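Laundry tips: house rules for the folding arm

Fleece, knits and lace in one pile. Slow it down first. 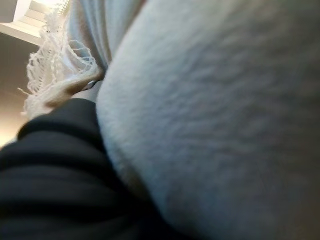 Before you start
Empty pockets. Zip zippers. Check the stop button, every time, even if you checked it yesterday.
Keep kids and pets 9 feet back. Tape on the floor works fine.

Sorting
No more than 15 pieces per pile. Fewer if there's anything thick in there.
Lace goes by hand. Loose threads catch in the fingers and then you're cutting. Same for anything crocheted.
Dark knits slide, so grip at a fold and not the hem.
Fleece: wide grip, low force. Wipe the fingertips after, fuzz builds up quick.

Light
Sun coming thru the blinds messes with the camera. Close them or turn the table.

While its running
Hands out. Want to fix a sleeve? Stop, wait 2 seconds, then reach.
Never leave it going and go out for the mail. I did. Ripped pillowcase.

After
Park the arm, power off at the wall. Lint off the joints with a dry brush, no sprays.
Write down any snag or jam. Over 20 in a month and I'd get the grip pads looked at.

Ignacio Crenshaw, Sunday, June 18, 2023
Next up: towels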